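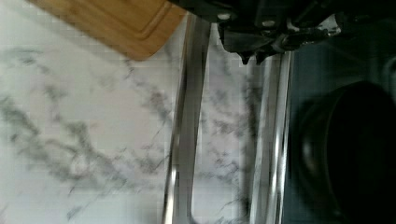
PRESS NOTICE, for immediate use
Flondon, April

Stenico has halted kitchen trials of its Widurov arm after a grip fault. Fault logged on run 2502, shortly after 7 am. No injuries. All 6 test kitchens stopped same morning.
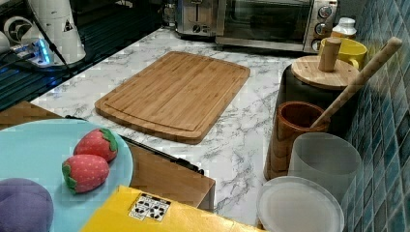 The fault is in the release command. Gripper told to open, stayed shut for 54 seconds, arm carried on to its next move. Not acceptable near a worktop in daily use. Trial counters are laid out like a home one, toaster oven at the back, yellow mug, play strawberries on a plate, so a late release matters even if the load is soft.

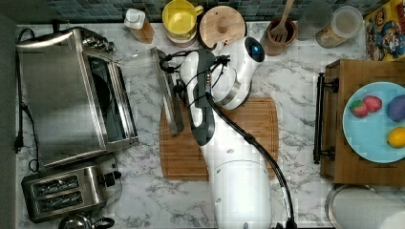

Software version Ki has been withdrawn from every arm. Older version goes back on once the emergency stop has been rechecked at each site, expected to take seven days. Trial partners shoud leave arms powered down untill they hear from us.
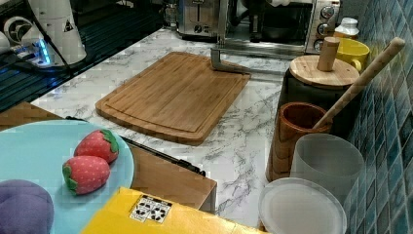 Ingegerd Sjöberg said the stop button worked first time but the warning tone "came far too late to be any use", and she wants that fixed before any restart.

Press contact: Jae-hoon Ko, Stenico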